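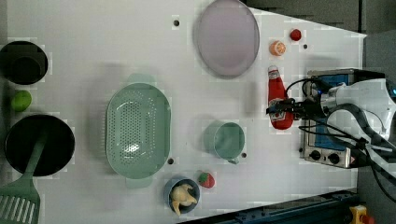

Pilton shares first results from Fonora, its method for teaching robot arms kitchen chores

We've been dying to talk about this one! Our team at Pilton has spent since April on Fonora, a way for an arm to learn a new pick-and-place task from just 12 demonstrations - our old method, Drivon, needed 50. We ran both on the same toy kitchen setup, with 52 trials each, and Fonora came out ahead by 19 successful grasps. Bottles went best (I was rooting for the ketchup). Small round things still give us trouble, and we're working on that now with our friends at Semwal.

The paper and code go up later this spring. Want an early look, or a demo at the lab? Write to our press desk - we'd love to show you around.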